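Chapter 7

Setting the Table: Meals, Manners and the People Who Share Them

Before you begin this chapter, think back to the last meal you ate with somebody else. It need not have been a grand one. Perhaps it was toast at the kitchen counter while your sister looked for her shoes, or a bowl of soup handed round at a neighbour's house, or one of those long family lunches that begin at noon and are still going when the lamps are lit. Try to remember who sat where, who was served first, and whether anyone was told off for starting too early. You will probably find that you remember a good deal more about the people than about the food, and that is a very good place for us to start.

In the last chapter we looked at how food is grown, carried and sold. Now we follow it through the front door. A meal is one of the oldest ways human beings have of saying who belongs together, and every household has its own rules about it, even the households that would tell you they have none at all! Some families wait for the eldest person to lift a spoon. Others say a few words of thanks. In some homes the best cloth comes out only for guests, and in others it stays on the table all year and is simply turned over when it gets stained.

Our main case study comes from the hill town of Lerkeck and its smaller neighbour, Wuken, which lie on opposite banks of the same river. The two places share a market, a school and a bus, and yet their tables are laid quite differently. In Lerkeck the fruit is put out before anything else and left within reach of the children, who may help themselves while the grown-ups are still talking. In Wuken fruit comes last, and it is passed by hand from one person to the next, always to the left. People in both towns are fond of explaining why the other side has got it wrong. 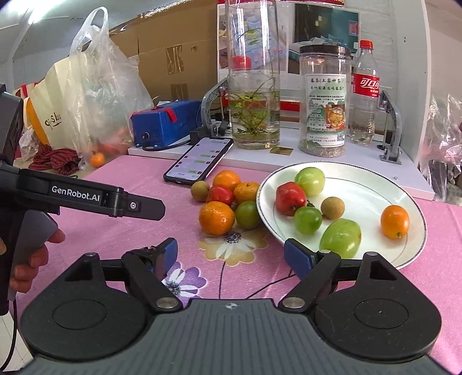 Figure 7.1 Fruit and a tablecloth.

Much of what we know about these customs comes from the Jarkis Household Survey, which visited 1,693 homes along the river over a single spring. The survey takers asked plain questions — what time do you eat, who cooks, who clears away — and wrote down the answers in the words people used. They also kept diaries of their own, and these are often the liveliest part of the record. One of them notes, rather wearily, that she was offered plums in every house on Chiu Street and did not feel able to refuse any of them.

As you read, keep in mind that customs do not stand still. Of the 69 older people interviewed at length in Wuken, 54 said that meals had been quieter when they were young, and several remembered children eating at a separate table until they were old enough to be trusted with a glass. Whether they missed those days is another matter, and you will have the chance to read some of their answers for yourself in Section 7.3.

Words to look out for in this chapter: host, guest, custom, household, course, grace, leftovers.

Before you turn the page, ask an older relative or neighbour what the rules were at the table when they were ten. Write down the answer as nearly as you can in their own words, and bring it with you to the first lesson. We shall come back to it when we draw up our class list of table rules.

7.1 Who Sits Where?

Let us begin with the chairs. In most of the homes visited by the survey, each member of the family had a usual place, although very few could say when it had been decided or by whom.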